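Ralton Repair and Reuse Program
Progress report to the Engebretsen Fund
August 22, 2019

This report covers the second half of the grant year. It follows the headings in the grant agreement, with spending at the end. The interim report already dealt with the lease and the move into the Morska Street building, so those are left out.

Wristwatches were added to the list of accepted items in June, after repeated requests at the front desk.
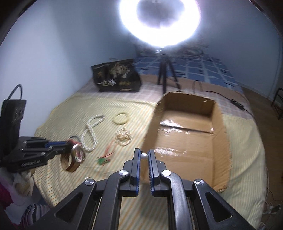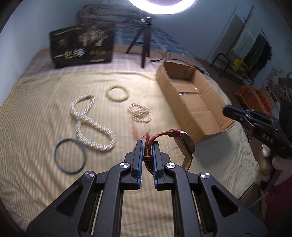 Wristwatch with a red cord, two views.

1. Items received and returned

We logged 3874 items in the period. Small kitchen appliances were again the largest group, followed by lamps, clothing and bicycles. Most items went back to their owners in working order. Those that could not be fixed were either stripped for parts or passed to the county recycling center, depending on what the owner chose on the intake form.

Clothing grew faster than we planned for. The second sewing table was in use at nearly every session, and the wait for zipper replacements reached three weeks in early summer. We moved one of the bench hours from lamps to sewing and the wait has since come down to nine days.

Bicycles were slower than last year. The wet spring kept people off the roads, and the shop on Pestero Avenue now does free brake checks. We do not see this as a problem and have not tried to win those visits back.

2. Watches and clocks

The watch bench takes battery changes, strap and pin replacements, and cleaning of cases. We do not open mechanical movements. Owners who need that work get a printed list of three repairers within driving distance. The bench handled 263 watches and clocks in its first weeks, more than half of them battery changes.

Two problems came up. We bought too few sizes of battery at the start and had to ask people to come back. We also had no good way to store watches between sessions, and one was misplaced for several days before it was found in a drawer with spare straps. Each watch now goes into a numbered envelope with the intake slip folded around it.

3. Training

The grant agreement called for 24 people to finish the basic repair course. We are at 19. The evening group finished on schedule, but the daytime group lost its room for most of a month while the heating pipes were replaced. Those students are now on the fourth of six classes and should finish in October. We are asking the Fund to accept the late finish without a change to the grant amount.

The electrical safety class was rewritten. The old version spent too much time on theory and not enough on the tester – several students passed the written part and still could not use it at the bench. Students now test a toaster, a lamp and an extension cord in front of the instructor before they are signed off.

4. Building

The back door was replaced and now meets the width required for wheelchairs. The ramp rail is on order. Lighting over the two long benches is still poor, and we have one quote for new fixtures, which is higher than the amount in the budget. A second quote is due next month.

The storage room is full. Part of the reason is unclaimed items, some of them left over a year ago. The intake form now states that anything not picked up within 90 days may be sold or given away. Older items are being handled by phone call and letter first.

5. Spending

Spending is within the approved total. Parts and supplies ran over by about 6 percent, mainly sewing notions and watch batteries. Instructor pay is under because of the delayed daytime group, and that money will be spent when the classes finish. We would like to cover the overrun from the printing line, which has a balance we do not expect to need. A line-by-line statement is attached as Schedule B.

6. Next period

Work planned before the end of the grant:
Finish the daytime course
Install the ramp rail and the bench lighting
Clear the storage room of items past the 90-day limit
Run a trial Saturday session once a month – the hours are still to be set

We also plan to ask owners, six months after pickup, whether the repaired item is still in use. The questions are drafted and fit on a postcard. If the Fund has wording it uses with other grantees, we would be glad to have it before the cards are printed.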